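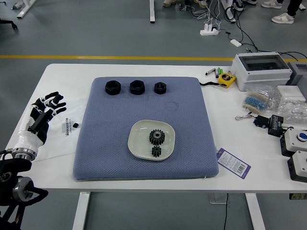
4. Comparing hands on the small-parts test

Do this section after the arm is mounted and homed (section 3). Same steps for the Polton five-finger hand and the Vustwood two-jaw gripper. Allow half a day per hand, more if the flange adapter fights you.

4.1 Lay out the table

1. Cushion in the middle of the table, flat. Not the folded one.
2. Plate on the cushion, near side. Two gears on the plate, big one with the metal hub further from you, small one nearer.
3. Three hex nuts in a row along the far edge of the cushion. Smaller one goes on the right.
4. Measure from the wrist flange to the center of the cushion. Should be 632 mm. Write down what you get anyway.
5. Boxes, pens, bags of sponge, tape measure – all off to the side, outside the reach zone. Sponge is for section 6, leave it bagged.

Note: the cushion lets fingertips press in a little under the nut. On bare tabletop the Polton hand skates and you end up testing the table.

4.2 Power and controller

1. Controller off. Plug in the hand cable, push till it clicks.
2. Run cables under the table, not across the top.
3. Controller on. Wait for the steady light.
4. Load the hand profile in Thambiah. Check teh name at the top of the screen, last user's profile stays loaded.
5. Send OPEN. All the fingers should spread. If one lags, stop and go to 4.5.

CAUTION: Hands clear before OPEN. First move after power-up is full speed, speed limit only kicks in after it. Know where your stop button is.

CAUTION: Do not swap hands with the controller on. We lost a board that way in August.

4.3 Run the test

1. Set grip force to 16 N for both hands. Don't tune per part on the first pass.
2. Pick order: left nut, middle nut, right nut, big gear, small gear.
3. Lift, hold, put back down in the same spot. A drop counts as a fail, so does a part that comes back tilted on its edge.
4. Reset parts by hand between runs. Arm parked first.
5. 270 runs per hand, then stop even if it's going well.

Note: for the gears, grab across the teeth on the Vustwood. On the Polton use thumb plus two fingers, the other two just get in the way and knock the plate.

Note: gears nearly touching is on purpose. Don't spread them out to help the gripper.

4.4 Logging

Thambiah saves a file per run. Name the folder hand_part_force, no spaces. If the log stops at 1,047 lines the buffer was full – restart the logger, redo that run, delete the short file. Don't leave both in there, the Hurville script reads whatever it finds and the averages come out wrong.

4.5 If somthing goes wrong

One finger slow: power off, reseat the cable, try again. Still slow, recalibrate (3.6).

Nut slips every time: wipe the fingertips. Then check the force setting, it resets to default on a profile reload.

Plate moves with the gear: grip is too low. Raise the pick height 2 mm and rerun from the first gear.

Arm stops mid-reach with no error: usually the cable snagged under the table. Park it, free the cable, home again.

4.6 Before you leave

Park the arm, OPEN the hand, controller off. Nuts and gears back in their bag – the small gear goes missing most.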